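How to Remove Tea and Coffee Stains from Cups Without Scratching the Glaze

Posted by Weronika Sikora, Sep 16, 2019

In my house we drink tea all day, and my husband takes his coffee very dark. After one winter our cups had a brown ring inside which the dishwasher did not remove any more. I tried many methods and I spoiled one good cup with steel wool, so I write down what works for me. Maybe it saves somebody a favourite mug.

What you need

Baking soda
White vinegar
A soft sponge, the kind without the green rough side
An old toothbrush
Warm water
Denture tablets, only for deep stains

Step 1. Look at the cup first

Before you begin, wash the cup in the normal way and hold it near a window. Turn it slowly. If you see thin grey lines from spoons, these are metal marks and they need another treatment (I explain at the end). If you see a net of very fine cracks in the glaze, be gentle and do not soak the cup for the whole night. The water can go under the glaze and the stain becomes worse.

Also check if there is gold or silver on the rim. Cups with metal decoration should not get baking soda at all. Use only washing-up liquid and a soft cloth for them.

Step 2. Make the paste

Mix 3 teaspoons of baking soda with one teaspoon of warm water. It should be thick like toothpaste. If it runs down the wall of the cup, add more soda. One portion is enough for up to four cups.

Step 3. Rub in small circles

Put the paste on the damp sponge and rub the inside with small circles, starting from the rim where the colour is the strongest. Do not press hard. The paste does the work slowly, and I usually need a few minutes for each cup. The bottom corner is difficult for the sponge, so there I use the toothbrush.

Wide cups are the easiest, the whole hand goes in. With tall narrow ones I wrap the sponge around the handle of a wooden spoon and fix it with a rubber band.

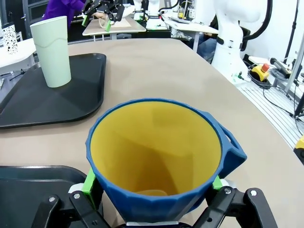

A wide cup with a yellow inside and a loop handle.

The colour inside the cup makes a big difference in how you see the stain. On white you notice everything. On yellow or cream a light tea stain looks almost like a shadow, and on dark blue or black you will not see it, but you can feel it with the finger. It is a little rough. For dark cups I go by touch and stop when the wall is smooth.

Step 4. Rinse and look again

Rinse with warm water two times. Soda leaves a white film if you are in a hurry. Dry the cup with a tea towel and take it again to the window. If there is still a ring, repeat the paste once.

Step 5. For stains that stay

Fill the cup with hot water from the tap, drop in half a denture tablet and leave it for 13 minutes. My neighbour Orsolya Veres leaves hers for one hour, but I did not see a better result from the longer time. Rinse very well after this, and wash once more with washing-up liquid.

Vinegar is for a different problem. If you have hard water, the white or grey crust on the bottom is limescale, and soda will not move it. Warm up a little vinegar, pour it in, wait until the crust is soft and brush it out. Please do not mix the vinegar and the soda together in the cup. They make a lot of foam and then both are weak.

Grey spoon marks

Metal marks come off with a cream cleaner for ceramic cooktops. Take an amount like a pea, rub with a damp cloth, rinse. Try it first on the underside of the cup.

Plastic cups

Plastic takes the colour of tea more deeply than ceramic. Use the paste with your fingers and no brush, as the bristles make scratches and next time the tea sits in them. After 6 or more years some plastic cups will stay a bit brown, and then I use them for watering the herbs.

Comments

Umut Aksoy: Does the paste work also for a teapot? The spout of mine is black inside.

Weronika: Yes, but for the spout I take a bottle brush, the thinnest size. Fill the pot with water and a tablet first.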